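Call for members: the Gelldale student robot team, new season

The robot club at Gelldale is looking for new members for the coming season. We are students from different years and different subjects, and we meet in the workshop on the ground floor of the Sepúlveda building. This year we have places for 14 new people. You do not need to study engineering, and you do not need to bring your own computer.

What we do

Our main project is called Bostis. It is a work cell with two robot arms, and the goal is to let the arms do small household jobs on a table: moving cups, setting things in order, putting things back where they were. In the spring we will take part in the student competition in Hernasstead. The teams there get a table with everyday objects which they have not seen before, and they have a fixed time to tidy it. Last year we came fourth from the end, mostly because our left arm lost its calibration on the first morning. We would like to do better.

The work of the club is divided in 4 groups, and each new member chooses one of them after the first month.

Arm control. You will operate the arms by hand from the control desk and repeat the same task many times, so that the software has good material to learn from. This group needs patience more than anything else. A usual session is two hours with a pause in the middle.

Software. You will write and test Python code, clean the recordings and train the models. Some experience in programming is necessary here. Min-kyu Seo leads this group and will give you a small exercise before you start.

Mechanics and wiring. You will build and repair the cell, print parts and keep the cables in good order. We are happy to teach you how to crimp a connector, but you should like to work with your hands.

Task design. You will decide what stands on the table, write the rules for each task and judge if a trial was good or not. Last season this group wrote the complete task book. Elba Lucero is responsible for it, and she is especially looking for students from design, psychology or education.

What we ask from you

Please come to at least one session every week during the term. The sessions are in the evening from half past five, and there is also a longer one on Sunday for those who have time. You should be able to speak and read simple English, as our notes are written in it. Many of us are not native speakers — please do not worry about mistakes.

All new members must take the safety lesson before they touch the arms. It is given by Magnus Mowat in the first week and it takes one evening. If you miss it, you wait for the next one in November.

What you get

The membership is free. The club pays the travel to Hernasstead and the accommodation for everyone in the competition team. Students in the second year or higher can also use the project for their practical credits, if their supervisor agrees. Please ask Aiguo Shi about the form, it must be signed before the work begins and not after.

Our budget for this season is 749 pounds for parts, so you will also learn how to repair things instead of buying them. In the last season we recorded more than 800 trials, and every new member can use these recordings for their own study or thesis.

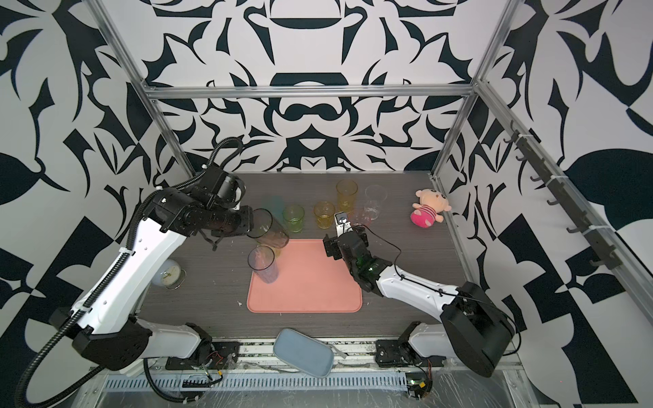 The Bostis cell during work on the cups task.

How to apply

Write a short letter to Leandro Domínguez, the secretary of the club, or leave it in our box beside the workshop door. Half a page is enough. Please tell us:

your name, subject and year
which group interests you most, and if you have a second choice
which evenings you are free
something you have made or repaired, it can be very simple

We do not ask for marks or references. We will answer every letter and invite you to visit one session before you decide. If there are more letters than places, we will try to keep a balance between the groups and between the years, and the others will be put on the waiting list. In both of the last two seasons some places became free after the exams.

Students who were members before do not need to write again, but please tell Leandro which group you want to be in.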